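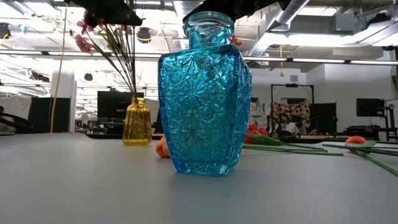
Edari：先别往瓶里加石子，也别先剪花杆。请确认一件事，花倒下来的时候，是整把一起转向一侧，还是只有重的那几枝往外翻？两种情况处理办法不同。另外瓶口内侧有没有毛刺，用棉布条绕一圈试一下，不要直接用手指。

---

**工单编号：** 2,486
**建单日期：** 12/06/2019
**提交方：** Mastton 门店，陈列组
**受理方：** Edari 陈列用品支持
**涉及物品：** 蓝色压花玻璃花瓶；黄色竖棱小玻璃瓶；仿真花（郁金香形花头，橙色和橙红色；粉色、淡紫色小花）
**分类：** 组合摆放不稳 / 外观待查
**优先级：** 普通
**状态：** 已关闭

## 问题描述

蓝瓶配郁金香，按搭配卡的做法，应该是花头略高出瓶口，向两边自然散开。我们插好以后站不住，花头往一侧转，过一会儿整枝滑出来，落在台面上。黄瓶没有这个问题，粉色和淡紫色的小花插进去就不动了，所以先怀疑蓝瓶。

已经试过的：

- 换过插花顺序，先插杆子硬的，再插软的，没有改善。
- 把花杆在瓶内弯一个钩，当时能站住，挪动花瓶后又转。
- 用透明胶在杆子中段缠一圈，拔出来时胶留在杆上，很难清理，后来没有再用。
- 换了一张台子，排除台面不平，结果一样。

另外一个问题，蓝瓶侧面有一处轮廓看着不太规整，像是缺了一点，也可能是花纹本身的起伏。这一条请一并看。

希望得到的答复：怎么让郁金香站稳；瓶子能不能继续摆。

## 处理记录

### 记录一：支持方第一次回复

内容见最上方。补充说明如下。

这款蓝瓶瓶身是方肩，往下略收，瓶颈短而且比瓶身窄。仿真花杆里面有铁丝，外面包塑料，比鲜花的杆子硬，表面又滑。杆子从窄瓶颈进去以后，下半截在宽瓶身里没有东西顶住，只靠瓶口边缘和瓶底两个点受力。花头一重，杆子就会以瓶口为轴转过去。

黄瓶小，杆子进去以后下半截没有多少活动余地，再加上花是成束的，杆子之间互相挤着，所以稳。这不能说明蓝瓶有质量问题。

请先做下面的检查，再把结果写在本工单里：

1. 把蓝瓶里的东西全部取出，空瓶放在台面上，轻推瓶肩，看瓶底是否晃。
2. 用棉布条绕瓶口内外各擦一圈，看有没有挂丝。
3. 只插一枝郁金香，看它是转，还是向外翻。
4. 把花杆全部并拢，用手握住，看并拢以后能不能一次放进瓶颈。

第二步如果挂丝，后面的都不要做，直接把瓶子收进盒子，回复我们。

### 记录二：门店反馈

检查做完了。

空瓶推了几次，不晃。瓶底贴着台面，四个角都推过。

棉布条绕瓶口，没有挂丝。瓶口是圆厚的一圈，外面有花纹，摸布的感觉是一格一格过去，没有突然卡住的地方。

单枝郁金香，先转，转到花头朝下以后再往外翻。跟花头方向有关系，花头朝哪边，就往哪边倒。

并拢以后能放进去，但是只能放杆子，叶子会卡在瓶口。叶子硬塞进去之后，整把往上顶，过一会儿自己升高一截。这一点之前没有写。

补充：我们这里的郁金香是 Ziółkowski 那一批的，跟 Weltham 门店用的不是同一批。Weltham 说他们那边摆得住。两边搭配卡是一样的。

### 记录三：支持方第二次回复

叶子这一条很有用。叶片在瓶颈里被压弯，会一直往回弹，结果就是把杆子往上推。杆子升高以后，重心跟着升高，花头更容易转。先处理叶子。

请向 Weltham 问清楚三件事：他们的叶子是在瓶口以上还是以下；瓶里有没有放填充物；花杆有没有折短。

在得到答复之前，请按下面的做法试一次，不需要剪任何东西：

- 把下部的叶片顺着杆子往上推。多数仿真郁金香的叶片是套在杆上的塑料管，可以移动。推不动的不要硬推，用手掌捂一会儿再试。
- 叶片全部移到瓶口以上之后，把杆子的下端并齐。
- 用包塑料皮的园艺扎线，在杆子下端往上一掌宽的地方扎一道，松紧以杆子不能单独抽出为准。
- 整把放进瓶里，再把上半截一枝一枝往外掰开，弯折点放在瓶口以上，不要压着玻璃弯。

最后一点请注意。很多人习惯把杆子靠在瓶口上，借瓶口当支点往下压。铁丝硬，玻璃瓶口受力集中，时间长了容易出问题。弯杆要在瓶外弯好，再放进去。

### 记录四：门店反馈

Weltham 的答复：叶子全部在瓶口以上。瓶里放了东西，是一卷透明的软塑料片，卷成筒塞进瓶身，从外面不容易看出来，因为瓶身花纹密，光线打上去都是折射。花杆没有折短，底部弯了一个圈。

他们说塑料片是从旧包装上剪的，不是配件。搭配卡上没有写这一步，做的时候觉得顺手就做了，也没有报给支持方。

我们按记录三的做法试了。叶片大部分能推，有一枝推不动，捂热以后能动一点，最后还是留在原来的位置，把那一枝放在最外侧，叶子搭在瓶口外面。

扎线以后整把放进去，不再单枝转了。但是整把会一起转，尤其是把花头都往一侧掰的时候。放了 30 分钟，中间没有人碰，回来看时整把已经偏到一边，没有掉出来。

比原来好，还不能上架摆。

### 记录五：支持方第三次回复

单枝不转、整把转，说明扎线有效，剩下的是瓶身里没有固定。

Weltham 的塑料片办法原理上可以，但是我们不建议用旧包装剪。边缘如果是硬折边，取出来的时候会刮瓶颈内壁；透明片上如果有印刷字，灯下会透出来。请使用下面的办法。

**材料：**

- 透明软质塑料片，没有印刷，边角剪圆
- 包塑料皮的扎线
- 一块干净的棉布

**步骤：**

1. 瓶内擦干净。用棉布裹在筷子头上，伸进去擦，不要用金属杆。
2. 塑料片卷成筒，卷紧，从瓶颈放进去，松手，让它在瓶身里自己张开。张开以后应当贴着瓶壁，中间留空。
3. 如果塑料片张不开，说明剪得太长，取出来剪短一点再放。
4. 另取一小片，对折以后塞在筒的中间，当隔断。有了隔断，花杆就有两边可以顶。
5. 扎好的花杆下端弯成一个平圈，圈的大小要能过瓶颈，放到瓶底以后略微撑开。
6. 整把放入，让杆子落进隔断的一侧。
7. 最后调花头。左右要有来有回，不要全部朝外或者全部朝一边。

不建议用玻璃石子的原因：蓝瓶本身不轻，再加石子，搬动时很难单手控制，而且石子落到瓶底会敲玻璃。也不建议用花泥。花泥掉渣，颜色从浅色瓶口那里会透出来，清理时要用水冲，干了以后花纹凹处会留白印。

关于重量，请顺便称一下蓝瓶空瓶，写在回复里，我们要更新搭配卡。

### 记录六：门店反馈

空瓶称重，超过 1,350 克。店里的秤不是很准，称了几遍都过这个数，就按这个写。

塑料片按步骤放了。第一次剪得长，张不开，缩在瓶颈下面，取出来费了点时间。取的办法是用筷子压住一边，让它重新卷起来，再从瓶颈抽出。剪短以后一次放好。

隔断第一次用了同样的软片，太软，花杆一压就倒向一侧，等于没有。后来对折了两层，能站住。建议在步骤里写明隔断要厚一点。

花杆弯圈这一步比较难。几枝的铁丝硬度不一样，扎在一起弯，软的先弯，硬的不动，弯出来是歪的。后来改成先单独弯，再扎。顺序应当调一下：

- 先把每一枝下端单独弯成平圈
- 把平圈叠齐
- 再扎线

按这个顺序做，整把放进去以后不转，轻推瓶身，花头会晃，但是能回到原位。

还有一个问题。郁金香的橙色和橙红色放在一起，颜色深浅有差，混着插显得乱。这个不属于故障，只是问一下有没有建议。

### 记录七：支持方第四次回复

顺序调整合理，已经写进搭配卡的修改稿，隔断改为双层。

颜色的问题：橙色偏浅的花头放在低处，靠近瓶口；橙红色的放在高处。蓝瓶瓶口一圈颜色比瓶身浅，也比较透，浅色花头贴着它不会显得突然。高处背景如果是白墙，橙红色比较压得住。不要一高一低交替着排，排齐了像栅栏。

黄瓶放在蓝瓶左后方的摆法可以保留，两个瓶子一大一小，距离拉开一点，不要贴着。粉色和淡紫色小花的杆子细，往左上方散开没有关系，但不要让它们搭到蓝瓶的花里面。两束花缠在一起，拿其中一个瓶子时会带倒另一个。

现在处理外观的问题。请把蓝瓶放在自然光下，按下面的办法查：

1. 关掉顶灯。这种压花玻璃在顶灯下反光点很多，亮面和暗面挨得近，边缘容易看错。
2. 瓶后放一张白纸，转动瓶身，看四条棱的轮廓是否一致。
3. 觉得不规整的那一条，用棉布条贴着棱从肩部往下拉，注意有没有挂住。
4. 在不规整的位置旁边贴一小块纸胶带做记号，再转到对面，看同样高度有没有同样的起伏。

如果对面也有，就是花纹走到棱上形成的，属于模具本身的形状。如果只有一边有，并且棉布条挂丝，就按破损处理，不要再摆。

检查时戴线手套不方便，线手套在玻璃上滑。建议戴薄的胶面手套，瓶子下面垫毛巾。

### 记录八：门店反馈

查了。白天靠窗的位置，白纸放在后面。

四条棱都不是直的。花纹里的圆花饰和扇形走到棱的位置，都会往里收一点，所以轮廓是一段鼓一段凹。做了记号的那一条凹得比别的深，对面同样高度也有凹，但是浅一些。

棉布条拉了几遍，没有挂丝。

所以结果介于两者之间。两边都有，深浅不同，摸不到毛口。请判断。

另外在花纹凹处发现有灰，颜色偏灰白，棉布擦不到底。不确定是灰还是水垢。

### 记录九：支持方第五次回复

不挂丝，并且对面同高度有相应的凹处，按压制深浅不一处理。手感没有毛口，可以继续陈列。请把较深的那一条棱朝向内侧或者墙面，顾客伸手碰不到的方向。这不是因为有危险，只是避免反复有人来问。

以后每次清洁时用棉布条再拉一遍。只要有一次挂丝，立即撤下，另开工单，不要接着本工单写。

花纹凹处的灰白色，请先按灰处理：

- 花和塑料片全部取出。
- 软毛刷干刷，顺着花纹的方向，不要横着来回刷。星芒的尖角处用刷毛点，不要拖。
- 干刷以后再看。如果没有了，就是灰。
- 如果还在，用温水加少量中性洗涤剂，软毛刷再刷，冲净，倒扣在毛巾上晾。
- 仍然在，用稀释的白醋湿布敷一会儿，再冲净。白醋只用在玻璃上，不要沾到仿真花的布面，花瓣会掉色。

水不要用热的。厚玻璃一边热一边凉，厚薄交界的地方容易裂，这只瓶子的花纹深，厚薄差得多。

瓶颈窄，里面晾得慢。倒扣一晚以后，再正放着敞一天，确认里面没有水汽，才能放回塑料片。里面有水汽就放进去，塑料片会贴在玻璃上，外面看是一块一块的湿印，取的时候也难取。

### 记录十：门店反馈

干刷以后大部分没有了，瓶肩下面一小块还在，用洗涤剂刷掉了。没有用白醋。

瓶子晾干，塑料片和花重新装好，深的那条棱朝墙。黄瓶放在左后方，跟蓝瓶分开。

摆了一整个营业日，有顾客碰过，花没有倒，也没有偏。关店时检查，扎线没有松。

推不动叶子的那一枝，后来没有用，放回备用盒了。请问 Ziółkowski 这一批的叶子是不是都粘过胶？如果以后补货还是这样，要提前知道。

### 记录十一：支持方第六次回复

已向 Ziółkowski 问过。答复是叶片套管本来应当可以移动，个别杆子接缝处溢胶，套管被粘住。他们会在 October 的补货里检查。现有库存如果再遇到推不动的，不要用刀撬，刀尖会割破包皮，铁丝露出来以后会生锈，锈水会留在瓶底。把这一类挑出来单独放，用在宽口容器里，叶子不受影响。

其他情况：

- 花杆从盒里拿出来时是压扁的，先在瓶外理直，放一会儿再插。
- 花瓣上的折痕可以用手指捂平，不要用熨斗，也不要用吹风机的热档。
- 换季收起来时，先拆扎线，再把平圈掰直。带着圈放进盒里，下一次铁丝在同一个位置再弯，容易断。

没有其他问题的话，本工单可以关闭。

### 记录十二：门店确认

没有其他问题，可以关闭。

补一条，Weltham 那边看了本工单，也想把旧包装剪的塑料片换掉，问能不能用同样的尺寸。我们回答说先按自己的瓶子试，短一点总比长一点好放。

## 关闭信息

**原因归类：** 瓶颈窄、瓶身宽，花杆下端无固定；叶片压在瓶颈内回弹。
**处理结果：** 叶片移到瓶口以上；花杆单独弯圈后扎线；瓶内加透明软片和双层隔断。
**外观：** 棱线深浅不一，布条检查无挂丝，继续陈列，深的一侧朝墙。
**搭配卡：** 已修改，共 4 处，分别是叶片位置、弯圈顺序、双层隔断、空瓶重量。
**适用门店：** Mastton、Weltham
**遗留事项：** Ziółkowski 补货到店后，抽查叶片套管能否移动，结果写入新工单。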